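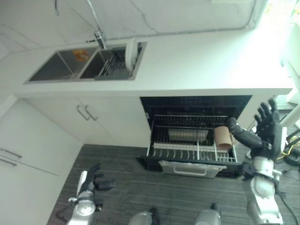 Picking up a cup is one of the hardest things we ask it to do, said Homa Zarei. You do it before breakfast without thinking. The robot has to work out where the cup is, how wide it is and how hard to squeeze, and it has to do all of that again for the next cup.

She was talking to the fourth graders who came to the Tandari workshop for its spring open day in April 2026. There were 29 of them. They had come to see Nillow, a robot that is learning to do kitchen work.

A kitchen to practice in

The kitchen at Tandari has a sink, a counter, cabinets and a dishwasher, the same as many homes. No one cooks there. It was put in so that Nillow could practice in a place that looks like the places where people live.

Before robots like this one, most robots worked in factories. A factory robot may do one job all day long. It might put the same screw into the same kind of part, and the part always arrives in the same spot. A kitchen is harder. Plates get left in different places. Someone moves the cups. A drawer may be open on Monday and shut the next morning. A robot that works in a home has to look at what is in front of it every time.

What the children saw

Nillow has two arms and two hands, and the hands have fingers that bend. The fingers have joints in them, much like yours. When the robot takes hold of a paper cup, the fingers close slowly from both sides.

Paper cups are a good test. A paper cup weighs very little and it bends easily. If the robot squeezes too hard, the cup gets crushed. If it does not squeeze hard enough, the cup slips. The right amount is somewhere in between, and it is different for a cup, a plate and a spoon.

The children stood behind a yellow line on the floor of the next room and watched through a wide doorway. The line matters. A robot arm is heavy, and it can move when you do not expect it to. Everyone who works at Tandari stays behind a line too when the robot is running, unless they are holding the stop button. Farhad Tehrani held the stop button that day. It is red and a little bigger than a jar lid. Pressing it stops the motors.

The demonstration lasted nearly 75 minutes. Parts of it were slow. Sometimes Nillow stopped with one arm raised and did not move for a while. Farhad told the children that it was still working something out, and that they could talk if they wanted to.

How does a robot know where the cup is?

You have two eyes, and you also have a feeling for where your hands are, even in the dark. Try closing your eyes and touching your nose. You can do it because your body keeps track of your arms.

Robots keep track of their arms too. Inside each joint there is a small sensor that measures how far the joint has turned. The robot's computer puts the numbers from all the joints together, and then it knows where the hand is.

To find the cup, the robot uses cameras. A camera high up, near where a head would be, gives a wide view of the room. It can see the counter, the dishwasher and the robot's own hands. But a hand can get in the way. If you hold your palm in front of your face, you cannot see what is behind it. So a robot may also have a small camera close to the hand, looking toward the fingertips. From there everything looks very near and very big.

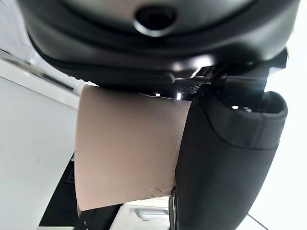
Up close: a padded black finger pressed against the edge of something flat and tan.

Thin, flat things are a different problem from cups. A cup has round sides to hold on to. A sheet has only its edges and its two faces, and it can bend or swing once it is in the air. A soft covering on the finger can help, because soft material gives a little and spreads out the push. You can feel this yourself. Pick up a sheet of paper with your fingertips, then try it with two pencils.

How does a robot learn?

Nillow was not told every single move. No one could write a list long enough. It learns from examples instead.

First, a person guides the robot through a job, such as moving a cup to the dishwasher. The computer saves what the cameras saw and how the arms moved. Then the person does it again with the cup in a new spot. So far the Tandari team has saved 2545 tries at loading the dishwasher. Some of those tries went wrong, and the team kept many of them. A computer can learn from a dropped cup as well as from a good catch, as long as someone has marked which is which.

After that, the computer looks for patterns. It learns that when the cameras see this, the hand should move like that. The team calls this part training. A person can leave it running overnight.

Then comes testing. The robot tries the job without anyone guiding it, and the team writes down what happens. If it goes badly, they go back and save more examples.

Questions the children asked

Does it know what a dishwasher is?
No. It can learn where cups should go, but it does not think about clean dishes or dinner the way you do.

Does it get tired?
It does not get sleepy. Its motors can get warm, though, and then it needs a rest.

Can it feel things?
Some robot hands have sensors that measure how hard they are pushing. A robot uses that number to decide when to stop closing its fingers. It does not hurt if the number gets big.

Will it come and live at my house?
Not soon. Homa said it is still much slower than a person, and it needs someone close by with the stop button.

Words to know

Gripper – the part at the end of a robot arm that holds things. It may have two fingers, or more, or look like a hand.

Joint – a place where two parts meet and can bend or turn. Your elbow is one.

Sensor – a part that measures something, such as light, distance or how hard a finger is pushing.

Training – the time when a computer studies examples and looks for patterns in them.

Try it at home

You need a paper cup, a scarf and a friend. Put the scarf over your eyes. Your friend sets the cup somewhere on the table and tells you how to move your hand, using only the words left, right, forward, back, up, down, open and close. Swap places when you have picked up the cup.

The next open day at Tandari is in August. Groups need to bring one adult for every six children, and closed shoes are required in the workshop.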